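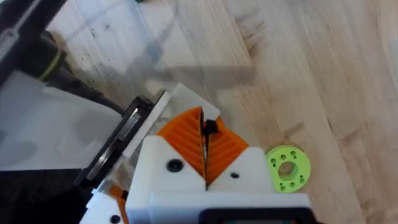 Jerkonon ribbed finger set, for parallel grippers

Price: 300 per pair. Ships in up to 20 working days.

The set is two white finger housings with orange ribbed pads. We stock it mostly for labs that collect demonstrations by hand and train a policy on them, and most of the questions we get are about the Murkham result.

Short version: the Murkham write-up trained on 1497 pick-and-place demonstrations and credits the ribbed pads for most of the gain on small parts. We wouldn't buy on the strength of that. The smooth-pad runs came first, with a newer operator and fewer demonstrations, so the pads and the practice are tangled together. Marijke Dekker at our Braston bench asked for the per-object numbers in March and got one averaged figure back.

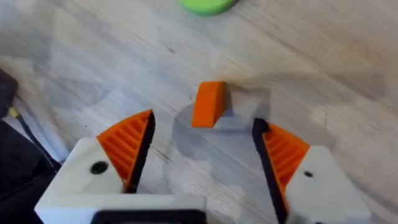
Small wedges are where a rib pattern ought to matter most, and a single average over all objects hides exactly that. Natalie Bickerstaff has started a rerun with pad types swapped between sessions and the same operator throughout. She has nine objects on the list. Until it is finished, we make no claim about success rates on this page, and you should be wary of sellers who do. 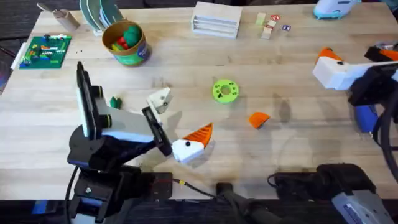
Two-arm table setup with the ribbed fingers fitted. Controller at the front edge.

What we will say: fit is specific. Check your hole pattern against the drawing before ordering, as we don't take back fingers that have been drilled. The McGrath adapter plate is sold separately and adds length at the tip, so any policy trained without it should be tested again before you trust it.

Pads are also sold without housings. Ask for the smooth version too if you plan to publish a comparison.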